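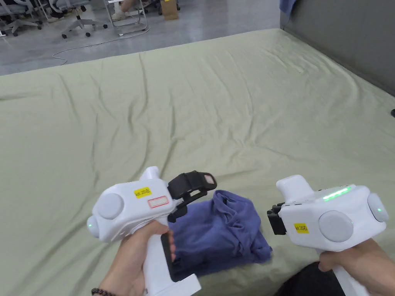 Folding with hand-held grippers: house rules for the Flalinano cloth set

The target is 1,000 usable folds. We have recorded 1,716, which tells you why there are rules.

Before you start
Check that both indicator lights are green. Check that the labels on your two grippers belong to the same kit. Mixed pairs will record quite happily, and you'll hear about it from Randa Mahasneh in October.
Rumple the garment properly. A T-shirt that has been artfully arranged teaches a robot to fold artfully arranged T-shirts, and the world is short of those.

Lifting
Take one corner in each jaw, then raise both hands together at an unhurried pace. Let the middle sag. Snapping it taut is satisfying and gets the take binned.

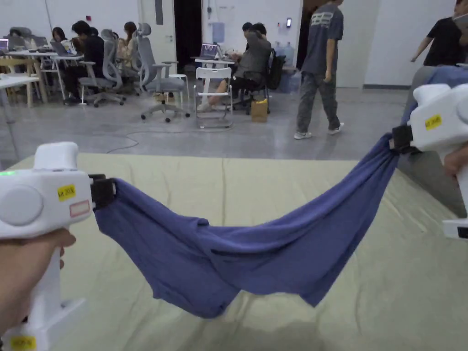 Maxine Whitelaw objects that unhurried is not a speed, and would like the rule to say 2 seconds from sheet to full height. Fine. Two seconds, Maxine.

Putting down and regrasping
Lower the cloth until it rests on the sheet before you open the jaws. If a pinch misses, leave the miss in and try again in the same take. Recovery is worth having, and Nidalell's checking script only rejects a take after the third miss. Don't smooth the fabric with your knuckles, however much your mum would want you to.

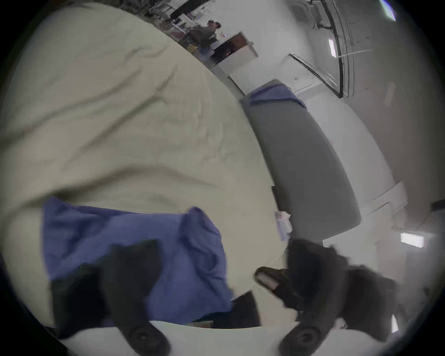
Jaws closing on a fold of the blue cloth, gripper view.

Naming files
Kit, garment colour, take number, in that order. "Final" is not a take number. Neither is "final2".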